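[Dedwood-users] Re: Rings coming back after second coat
Mar 6, 2022

Print this message | E-mail this message

> I put two coats of the Prodthorpe water-based satin on our
> kitchen table and it looked good for a week. Now there are
> white rings wherever a cold glass has been sitting. I sanded
> one patch back to 320 and recoated and the ring came back in
> the same spot. Is it the finish or is it me? The room was cold
> when I did it, maybe 55 degrees. I have a quart left and would
> sooner not buy anything else.

Probably neither. Two coats is thin for a table that gets used every day, and a cold room slows the cure a lot. The can says dry in two hours, but dry and cured are different things. At 55 degrees I would leave it a month before putting a glass on it without a coaster.

White rings are moisture in the film. Dark rings are moisture in the wood, and those need bleach or a lot of sanding. If yours are white, try the easy things first. Keep the table clear for a few days in a heated room. Some of mine went away with nothing else done. If they don't, rub along the grain with a gray pad and a little paste wax, lightly, and check after every few strokes.

The one that came back in the same spot sounds like the patch was recoated before the moisture had gone out of it. Sand it again, go a couple of inches past the ring on all sides, and wait two full days with the heat on. Then two thin coats over the whole top, not only the patch. Satin never blends at the edge of a spot repair. A quart should cover it with some left over.

I did the same job on a shop table last May with Hirberg, which is thicker and needs more stirring. Four coats, scuffed between each with a 400 pad. It cost me 34 dollars for the can and I have no rings so far. I also tried Moroz on a shelf. It yellowed, so I would not use it on maple or anything you want to keep pale.

On stirring: satin has flatteners that settle to the bottom. If you don't get them up off the bottom, the first coats come out shiny and the last of the can comes out cloudy, and a cloudy coat is easy to mistake for moisture. Stir it, don't shake it.

If you do go back to bare wood, please post how many coats it took. The thread in the archive on this stops halfway.

More in this archive:
Re: Gray pads or steel wool under water-based
Prodthorpe satin, old cans, still good?
Re: Breadboard ends splitting in winter
Hirberg thinning ratio
Re: Moroz on maple
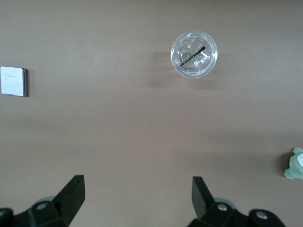
Clear plastic cup on a tabletop, from above.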